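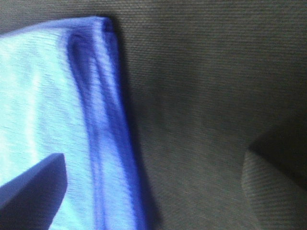
6 min read

Speaker notes: Do you need a special cloth for that?
Pouran Mazandarani, Preketti home care evening, 12 June 2025

Start without slides. Ask who has a drawer full of cleaning cloths. Wait for the hands. Ask who bought them all on purpose.

I sold household goods for years, so I've given the pitch myself. One cloth for glass, one for steel, one for the car, another for your eyeglasses. Tonight I want to go through what's on the label and say which parts I believe.

CLAIM ONE: "Cleans with just water"
Partly fair. Fine fibers do pick up dust and finger grease better than an old T-shirt. Dried egg is another matter. Be careful here, someone always says theirs works on everything. Ask what they tried it on.

CLAIM TWO: "Kills germs"
Slow down. Wiping moves a lot of dirt off a counter and into the cloth. Killing is a different word. The Orken packet says it in large type, then has a footnote I needed my reading glasses for. Read the footnote out loud.

CLAIM THREE: "Good for up to 304 washes"
Where does a number like that come from? I wrote to Hiner and asked. They sent a coupon. My own cloths went stiff long before that, and I suspect the dryer sheets. Fabric softener is the usual suspect too. I can't prove either one.

(Drink water. Check the clock. If we're past the halfway mark, skip the next bit.)

CLAIM FOUR: Color coding
Blue for glass, pink for the bathroom and so on. I like this one more than I expected to. The color does nothing, of course, but it stops my husband from drying plates with the toilet cloth. Any set of colors will do. You don't have to buy the Rahimi starter box to get them.

Price. The box of 50 works out cheaper per cloth, if you use 50 cloths. I own 6 and two of those are for the bike.

What I'd buy: plain, mid-weight, hemmed, no scent. Wash them apart from towels or they come out covered in lint. Air dry.

Questions. Someone will bring up plastic fibers in wash water. Say it's a real concern and that I don't know which filter to recommend. Don't guess.

Sign-up sheet for September is by the door.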